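In Defense of the Dated Kitchen

I've been reading house listings again. I'm not moving (we've been in Drellham long enough that moving would mean dealing with the attic), I just like to look. And I've noticed that the word "dated" has become the worst thing you can say about a kitchen. A kitchen can be dark, it can be tiny, it can have one outlet behind the fridge, and people will forgive it. But let it have arched doors on the cabinets and the agent starts apologizing in the first line. "Dated kitchen, priced accordingly." Priced accordingly! As if the doors had mold.

So I'd like to say a few kind words for dated kitchens, mine included.

When we bought the house the inspector went through it with a flashlight and found 2 things wrong in the kitchen, a slow drain and a loose light fixture. Every friend who came by found a third thing, and it was the wood. Brown wood, everywhere, with the curvy panels that somebody must have thought were very elegant once. "You'll rip that out, obviously," they said. I said obviously. I even got a quote from a company over in Cinness, and I sat down at the table to read it, and then I got up and opened and closed a few cabinets for a while.

They closed fine! They all closed fine. The drawers ran straight. I had been about to pay a great deal of money to replace things that worked with other things that would, if I was lucky, also work.

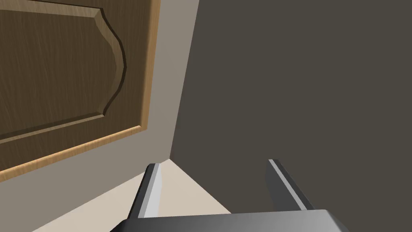 My neighbor Ylva Blomqvist went the other way, and I want to be fair to her, because her new kitchen is lovely and she makes better coffee in it than I do in mine. She had everything out in November and was told she'd be cooking again in three weeks. I won't say how long it took. I will say that she washed a lot of plates in the bathtub, and that we ate a lot of soup together over here. Her doors are flat and pale gray now, very calm. She's happy with them. She also told me, somewhere in the third or fourth soup, that she couldn't remember what had been so bad about the old ones.

That stuck with me. I think a lot of us walk around with a feeling about our houses that didn't start with us. It came from a magazine in a waiting room, or from one of those shows where a couple stands in a perfectly good room and groans. You hear the groan enough times and you start doing it yourself, at home, in your socks.

And the thing we're replacing it with is going to be dated too. Gray will go. It's going already, if you believe the paint store in Bakke, where the woman at the counter told me everyone wants green. Give it a few more years and some young couple will walk into a gray kitchen and make the noise. And I bet the green people will be next, poor things, right after they've finished paying for it.

Now, I'm not against changing a room. If your kitchen makes you miserable, or you can't reach the shelves anymore, or the floor has gone soft by the sink, then by all means call someone. I painted our hallway twice in one year and regretted only the first one. What bothers me is the "obviously." People I know to be careful with money, people who'll drive across town to save a little on tires, will throw a roomful of solid stuff in a dumpster over the shape of a panel.

I did spend something in the end. I spent 142 dollars. That got me a new light fixture, some wood soap, and a set of felt bumpers so the doors would stop banging when my son gets a glass of water at midnight – he's fifteen and does nothing quietly. I fixed the drain myself, which took a whole afternoon and some language. The quote from Cinness is still in the junk drawer, under the batteries.

Last week a cousin visited from Clidar and stood in there with her coat on, looking up at the cabinets. I braced for it. "My grandmother had a kitchen like this," she said, and then she asked if there was any pie.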